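About Trirnora 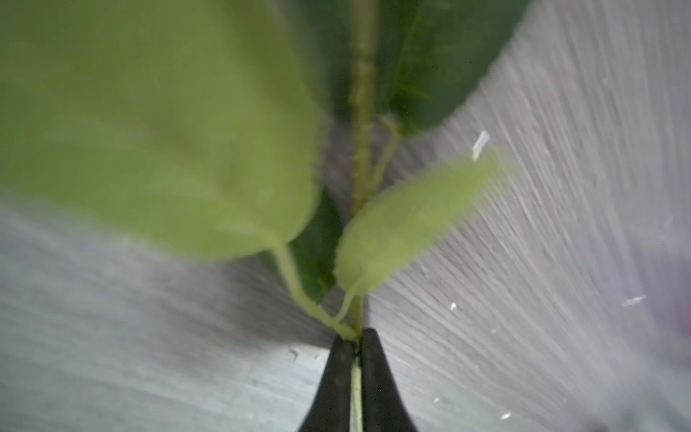 Stem and leaf detail, green stock plant material on the bench.

Trirnora raises young herb and foliage plants for growers who finish them under their own glass. The company was set up by Ewan Jardine and Catherine Imrie, who had worked together in plant propagation and wanted a nursery that sold graded cuttings with a written record for every tray. Most of our stock is soft-stemmed material with hairy or toothed leaves, a group that bruises easily and shows handling faults within days.

How we work

Stock plants are held in two houses and renewed before the main stem turns woody. Cuttings are taken early, between 6 and 9 a.m. Each stem is checked on the bench for straightness, spacing between leaf pairs and the condition of the leaf margins. Stems are held between the nodes and never at the point where a petiole joins. Material with torn petioles, marked leaves or uneven growth is set aside and composted.

Accepted cuttings go into 133-cell trays. The tray label carries the stock plant number, the bench, the hour of cutting and the initials of the person who graded it. Trays stay in the rooting area until roots reach the cell wall, then move to a cooler bay for hardening. Grading is repeated before dispatch.

Benches are bare metal. They are wiped down between batches, and tools are changed at the same time. Growing media is not brought into the cutting room.

Site and capacity

The nursery covers 1359 square meters under glass, with a separate cutting room and a cold store. Bench space allows for about 534 trays at any one time. The Vusus line, our range of compact herbs for pot production, takes up the larger house. The Maldonado line is grown for foliage and is available to order from May.

Staff

Ewan Jardine: stock plants and crop planning
Catherine Imrie: orders, accounts and plant records
Ruaridh Gunn: cutting room and grading
Mhairi Niven: rooting area, irrigation and plant health
Lachlan Paterson: dispatch and deliveries

Supply

The minimum order is 5 trays, which may be mixed within one line. Larger orders are scheduled at least one rooting cycle ahead. Substitutions are made only with the buyer's agreement. Claims for damaged plants should quote the tray label in full. Growers wishing to see stock before ordering can arrange a visit through the office; clean footwear is provided at the door.

Contact: Trirnora office, Rernero Nursery Site | © Trirnora. All rights reserved. | Back to top
Shares: 5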